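Help wanted: someone to run the workshop side of a small repair and reuse shop

Posted 5 March 2024

Hello! If you've landed on this page you've either been sent it by one of our regulars or you were looking for something else entirely and got curious. Either way, put the kettle on, because I've never managed to write a short advert in my life and I'm not going to start now.

I run Tomutier, a repair and reuse shop on the corner where the old chemist used to be. We take in household things that are a bit broken or a bit unloved, we put them right, and we sell them on for sensible money. Lamps, chairs, stools, toasters, picture frames, the odd sewing machine, prams (so many prams). We also mend things for people while they wait, or more often while they go and do their shopping and forget to come back until closing time.

I've been doing this for five years, mostly alone in the workshop, with help on the counter. It has got too big for one pair of hands. Last year 831 items went through the back room and I can tell you my knees remember every one of them. So I'm looking for a workshop lead, somebody who'd take over the bench and the booking diary and let me get back to buying stock and talking to people, the two bits I'm any good at.

What the job is

You'd be in charge of the repair bench from the moment something comes in to the moment it goes out on the shelf or back to its owner. You'd look it over, decide if it's worth doing, write the ticket, do the work (or pass it to me if it's upholstery, I like upholstery) and test it. You'd also tell customers the truth when a thing is past saving, and I'll warn you now that this is the part people find hardest. A man once cried over a bread maker. I gave him a cup of tea and the phone number of a different repairer, and he now comes in most weeks.

On top of that there's a monthly mending evening, where people bring their own jobs and sit at the long table and we help them do it themselves. It's noisy and it always overruns. I love it. You don't have to love it but you do have to be there, and you do have to be kind to somebody who has glued a zip.

The hours

Thirty hours a week, spread over four days, and one of those days needs to be at the weekend. We can talk about which one. Mending evenings are paid on top, they aren't swallowed up into your thirty. I close for a fortnight in the summer and for a good stretch over the new year, and you'd be paid for both.

If you've got children to fetch from school, or a parent to look after, or a band, tell me early and we'll see what we can shift. I've moved opening times before and the sky stayed where it was.

The space

We moved part of the business last year. The shop itself is the same poky front room it always was, but I now rent a second unit across the yard, known to everybody as Stutness after the name painted on the old gate. The workshop is going in there and I'd like you to have a say in how it's laid out, as you'll be the one tripping over it. I've been dithering about it for months. White walls, a pale wood floor, somewhere sensible for small stuff to land when it comes in: that's as far as my thinking has got, and I'd be glad of a better brain on it.
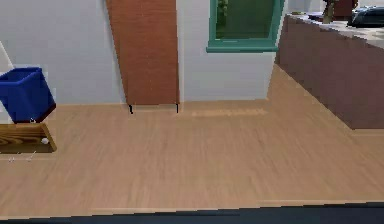

What I'm hoping you'll bring

Some real mending experience. I don't mind at all where you got it. You might have done an apprenticeship, or worked in a hire shop, or spent twenty years keeping a farmhouse standing. I would like you to be confident with hand tools and with wood glue, and to know when to leave a thing in clamps overnight and walk away from it.

Basic electrical safety testing would be brilliant. If you haven't got the certificate I'll pay for the course and for the days you spend on it, and you can keep the certificate if you leave me for somewhere with better biscuits.

You need to be able to write a repair ticket another person can read. My own handwriting has been compared to a spider falling downstairs, so the standard to beat is low, but one of us has to be legible.

You'll need to be all right with people. I don't mean sparkling! Plenty of good menders are quiet and our customers are used to quiet. I just mean that you'd look up when someone comes in, and you wouldn't make them feel daft for not knowing what a fuse is.

A driving licence would help, as we do collections in the van every other week, but please don't let that put you off if you haven't got one. I can do the driving. I know all the speed bumps personally.

Things you don't need

A degree. A matching set of anything. A portfolio, unless you happen to have photos of things you've mended and fancy showing off, in which case yes please, I want to see all of them, before and after.

The money

£13.40 an hour to begin with, and we'll look at it again after six months. I know every advert says that, so I'll put it in writing with the date in your diary and mine. Mending evenings are paid at a bit more. There's a pension, the ordinary kind. You also get first pick of anything that comes in, at what I paid for it, and this has been the ruin of everyone who has ever worked here. My own house has eleven lamps.

There's a tool allowance of £340 in your first year, to spend as you like on your own kit, and it goes home with you if you go. Big stuff like the pillar drill and the bench sander belongs to the shop and lives here.

A bit about how we work

We use a booking system called Jultum, which does tickets and reminders, and is perfectly fine once you've learned never to press the back button. I'll sit with you for the first week and show you. Stock for sale goes through a separate spreadsheet that I made myself, and I apologise for it in advance. It has a tab called "hmm".

Spare parts mostly come from Fontana, the trade counter down by the railway arches. They've been good to us and they open early. You'd have your own login there and I trust you to order what you need. Anything over £203 in one go, just give me a shout first, that's the point where my bank starts sending me messages.

We don't take in gas appliances, microwaves or anything with a big battery that's been dropped. Those are firm rules and you have my full backing to say no at the counter, even if the person is lovely, even if it's my aunt. It has been my aunt.

Lunch is half an hour, paid, and we take it sitting down. The radio is up to whoever's at the bench. There's a shop cat who isn't ours.

How to apply

Please don't send a formal covering letter. Write me an email, a page at most, telling me about something you mended and something you couldn't. I'm every bit as interested in the second one. Stick a CV on it if you have one to hand, or list the last few jobs you did and roughly when. If writing isn't your thing, a voice message is just as good, and so is coming into the shop and talking to me over the counter (mornings are calmer, afternoons are when the prams arrive).

I'll reply to everybody. If I think we might get on, I'll ask you to come and spend a paid half day with me, mending whatever is on the bench at the time. There's no trick to it and I won't be standing behind you with a clipboard. We'll have a natter, fix a chair, and you can ask me all the awkward questions about the heating.

I'd like somebody settled in well before September, when the students come back and everything they own breaks in the same week. If you'd need longer than that to work out your notice, write anyway and tell me how long.

And if you've read this far and the job isn't for you but you know a person it would suit, please send it on to them. There's a poster version in the shop window as well, with less about my aunt.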